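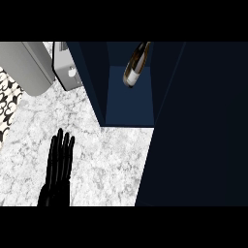
Werkstoffkunde im Innenausbau
Skript zu Einheit 7: Naturstein als Arbeitsfläche

7.1 Abgrenzung der Gesteinsgruppen

Im Handel wird nahezu jeder polierfähige Kalkstein als Marmor bezeichnet. Petrographisch ist der Begriff enger gefasst: Marmor ist ein metamorphes Gestein, das überwiegend aus Calcit oder Dolomit besteht und durch Umkristallisation von Kalkstein unter erhöhtem Druck und erhöhter Temperatur entstanden ist. Granit dagegen ist ein Tiefengestein aus Feldspat, Quarz und Glimmer. Für die Verwendung als Arbeitsfläche ist diese Unterscheidung maßgeblich, da sich beide Gruppen in Härte und Säurebeständigkeit deutlich unterscheiden.

Calcit erreicht auf der Mohs-Skala den Wert 3, Quarz den Wert 7. Eine Messerklinge aus gehärtetem Stahl ritzt Marmor also ohne Weiteres, Quarz in der Regel nicht.

7.2 Aderung und Farbe

Reiner Calcitmarmor ist weiß. Graue Adern gehen häufig auf Graphit oder fein verteilte Sulfide zurück, grünliche auf Serpentin oder Chlorit, gelbliche und rötliche auf Eisenoxide und -hydroxide. Adern können zugleich mechanische Schwachstellen sein. Bei der Plattenauswahl ist deshalb zu prüfen, ob eine Ader den Bereich eines Ausschnitts kreuzt — schmale Stege vor und hinter dem Spülbecken brechen dort zuerst.

7.3 Verhalten gegenüber Säuren

Calciumcarbonat reagiert mit Säuren unter Bildung von Kohlendioxid und einem löslichen Calciumsalz. Zitronensaft und Essig genügen, um eine polierte Oberfläche innerhalb kurzer Zeit anzuätzen. Die entstehende matte Stelle ist kein Fleck im eigentlichen Sinn, sondern ein Materialabtrag. Eine Imprägnierung verhindert sie nicht; sie verringert lediglich das Eindringen von Flüssigkeiten in den Porenraum.

Matt geschliffene Oberflächen werden ebenso angegriffen, der Glanzunterschied fällt jedoch geringer aus.

7.4 Versuch: Wasseraufnahme

Material: Prüfkörper der Serien Plarnico (Marmor, poliert) und Ronska (Granit, geschliffen), Trockenschrank, Waage, Wasserbad.

Die Prüfkörper werden bis zur Massenkonstanz getrocknet, gewogen (m1), stufenweise in Wasser eingelagert und nach Erreichen der Sättigung oberflächlich abgetupft und erneut gewogen (m2). Die Wasseraufnahme in Massenprozent ergibt sich aus (m2 − m1) / m1 × 100.

Rechenbeispiel: Ein Prüfkörper mit einer Trockenmasse von 500 g und einer Sättigungsmasse von 501 g weist eine Wasseraufnahme von 0,2 % auf.

7.5 Pflege

Zur laufenden Reinigung eignen sich pH-neutrale Mittel. Entkalker sind auf carbonatischen Gesteinen ausgeschlossen. Ölflecken lassen sich mit einer Kompresse aus saugfähigem Pulver und Lösemittel behandeln, die abgedeckt einwirkt und nach dem Trocknen abgenommen wird. Gegebenenfalls ist der Vorgang zu wiederholen.

Zur Vorbereitung auf Einheit 8: Tabellenanhang, Seite 14, Biegefestigkeit und Plattendicke.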